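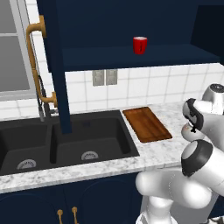
4. Mounting and aligning the camera on the Flomcombe rail

By now the rail should be bolted down and level, so pour yourself a coffee and let's get the camera on. Most people need a quiet hour for this part, and we'd much sooner you took two than hurried it (the adjusting screws are fine ones and don't forgive a heavy hand!).

1. Slide the Karnley carriage onto the rail from the open end, with the locking lever facing you. It should glide without scraping. If it sticks, take it off and wipe the rail again with a dry lint-free cloth.

2. Move the carriage to the 184 mm mark and tighten the lever until it is just snug.

3. Set the camera on the carriage plate and start all the screws by hand before you tighten any of them.

Note: Cameras supplied with the older Abou Jaoude adapter ring sit a little higher. Use the thin spacer from the small bag, and keep the bag, as the spare screws are in there too.

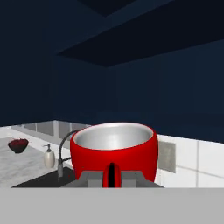 LENS AND FOCUS

4. Take off both dust caps and thread the lens on gently, backing up a quarter turn if you feel any resistance.

5. Place the test card 165 mm from the front of the lens, open the Dramia software and choose Live View. Set the exposure to 2,000 microseconds as a starting point.

6. Turn the focus ring slowly until the finest lines on the card look crisp, go a hair past, and come back.
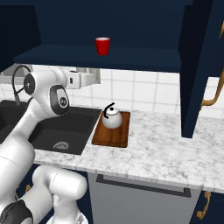

Once you're happy with the middle of the card, have a look at the corners as well. If one side is soft and the other sharp, the camera is tilted, and the 2 brass screws under the plate will bring it back. Small turns, please, and check the screen after each one.

CAUTION: Never look into the lens port while the laser is powered, even at the alignment setting. Turn the key to OFF and take it out before you reach in front of the lens.

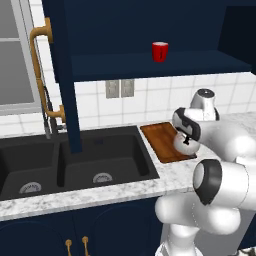 7. Tighten the carriage lever fully and check the focus one more time, as that last turn can nudge things slightly.

8. Choose Save Profile and give it a name you'll recognize later. The profile stores exposure and gain only, so jot down the rail position on the card inside the lid.

If the picture flickers, go back to section 3 and reseat the data cable at both ends.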